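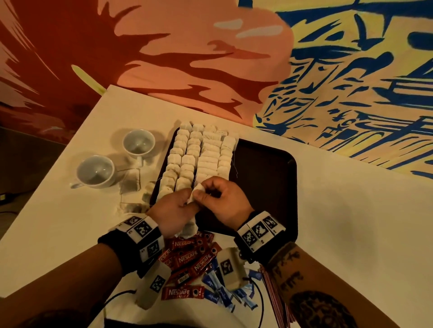

The Paiva Electric Kettle After a Summer and a Fall of Daily Use

I put off buying a new kettle for much longer than any sensible person would. The old one had a lid that only stayed shut if you leaned on it, and I'd gotten so used to leaning on it that I did the same thing at my sister's house and nearly knocked hers into the sink. So in June I finally gave in and ordered the Paiva, the 8-cup model in cream, and it has been boiled in this kitchen every single day from then on, often more times than I'd like to admit (we are a tea household, and my mother-in-law stayed with us for most of August).

First, the price. I paid $60 for it at the Ununcombe outlet on the way home from the lake, and I've seen it for more than that online, so shop around a little. There was a Wernarard on the next shelf that was cheaper and, I'll say it, prettier, with a lovely curved handle. I picked it up full in the store (they let you try them with water, bless them) and my wrist gave me its opinion right away. The Paiva handle is plain and a bit chunky, but my whole hand fits around it with an oven mitt on, and I never feel like I'm about to tip forward.

Pouring

This is where I fell for it! The spout is short and narrow at the end, and the water comes out in one tidy stream, even when you're down to the last cup. My old kettle dribbled down its own front every time and I kept a dishcloth folded underneath it for years. That dishcloth has been retired. If you pour very, very slowly, say over a coffee filter, you'll get a drip or two at the end, but a quick tilt back takes care of it.

Temperature settings

There are four buttons. I use two of them. The green tea setting is supposed to stop at 182 degrees, and my candy thermometer agreed with it closely enough that I stopped checking. Green tea was something I thought I didn't care for until this year, and I now suspect I'd been scalding it the whole time. The full boil is for black tea, instant oatmeal and everything else. The other two buttons are for coffee and something called "delicate," and I have pressed "delicate" once, by accident.

One complaint here: the kettle doesn't remember your last setting. Every time you lift it off the base it goes back to full boil, so if you wander off to let the dog out and come back half awake, you may well find you've made the wrong water. I've done it plenty.

Noise and speed

It's loud. I won't pretend otherwise. It isn't as loud as a blender, but you do have to raise your voice a bit for the last minute, and then it gives three beeps that can't be turned off. My husband, who gets up after I do, has feelings about the beeps. It's quick, though. Two mugs' worth is ready before I've found the honey and decided which mug I want.

Cleaning

We have hard water in Talville, and I was curious how the inside would hold up. There's a chalky ring by the end of each month. I fill it halfway with water, add a good glug of white vinegar, boil, leave it while I do the breakfast dishes, and rinse twice. The opening is wide enough to get a hand and a sponge in, and I'd put that near the top of my list if I were ever shopping for a kettle again. The little mesh filter behind the spout pulls out, too, but put it back carefully. Mine has a plastic tab that feels flimsy and I'm always a little nervous with it.

The cord could be longer. Mine only just reaches the outlet behind the toaster, so the toaster had to move, and then the bread box had to move, and I'm still reaching for the bread in the wrong place.

Would I buy it again? I would, and I've told my sister to get one. The box claims it was tested for 500 boils, and I must have sailed past that before Halloween with no trouble so far. Four and a half stars from me, with the half held back for the beeps.

Posted November 28, 2025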